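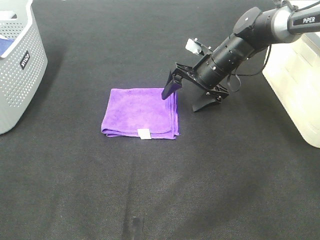
Page last changed: Thursday, 2:41 pm

Textiles for Everyday Use, Week 2 notes
Leidy Ccori

Okay, towels! I know a few of you groaned when you saw the topic, but stick with me, because most of what we said last week about fibre and yarn starts to pay off once you look at something you dry your hands on.

Start with terry. A terry towel is woven with two sets of warp threads. The ground warp is held tight and the pile warp is let slack, so when the weft gets beaten up the slack threads pop out as loops (usually on both faces). More loop means more surface, and more surface means more water held. Cotton is the usual choice as the fibre itself takes water in, and it stays strong when wet.

Microfibre goes about it differently. The fibres are very fine, under one denier, and generally a blend of polyester and polyamide. Polyester hardly takes up any water at all – what you're getting is capillary action, with the water held in all those tiny gaps between the filaments. Lots of it is knitted too, so please don't write "woven microfibre" in your workbook unless you've had the magnifier on it and checked.

Now, the colour question someone asked on the way out. Cotton is mostly coloured with reactive dyes, which bond to the fibre. Polyester needs disperse dyes and plenty of heat. If you've got a blend, the dyer may have to do it in two goes, and yes, that adds to the price.
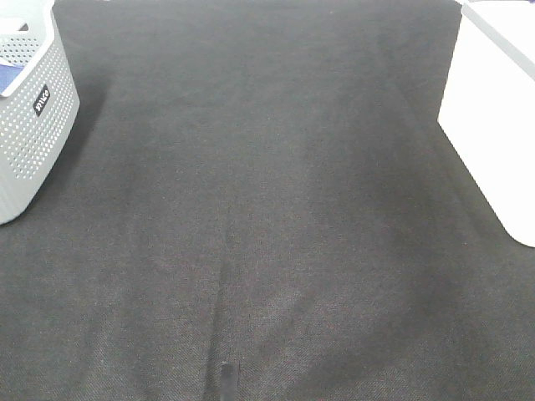
Fabric softener is the other thing I get grumpy about. It leaves a coating on the fibre, so your towel feels lovely and then pushes the water around your back instead of picking it up. Skip it for terry and definitely skip it for microfibre. Go easy on the dryer heat with synthetics as well.

For the reading, do chapter 14 of Godinho, the bit on pile fabrics. The diagrams are a bit grey in the library copy but the labels are fine. If you can't get hold of it, the Clokaver booklet covers the same ground in less detail.

Before next class, please bring a towel from home (clean!) and a guess at its weight in grams per square metre. We'll cut nothing, I promise. Workbooks go in the tray outside room 41.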